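Ticket 484 – Parcel tracking stuck on "out for delivery"
Opened by Tyyne Karppinen, Wed 13 March

Hello again, and thank you so much for the quick call back! I did clear the browser like you said, and signed out and in, but the Skoltel page still shows my Wusholm order as on its way. The trays got here fine, so please don't send more. 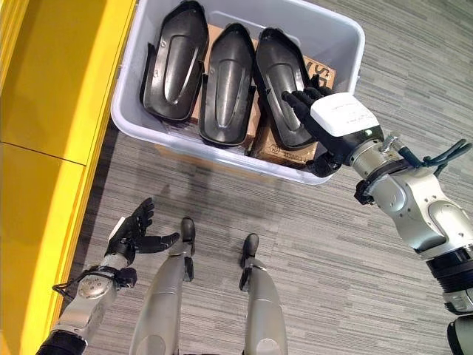 Trays in the storage bin, with the two cardboard boxes under them.

Reply from Killian Delaunay:
Hi Tyyne, lovely to hear they made it. The status was hung up on our side – I've pushed it through by hand, so give it 60 minutes and refresh the page. If it still says the same thing, just write back here and I'll pass it to Perrine.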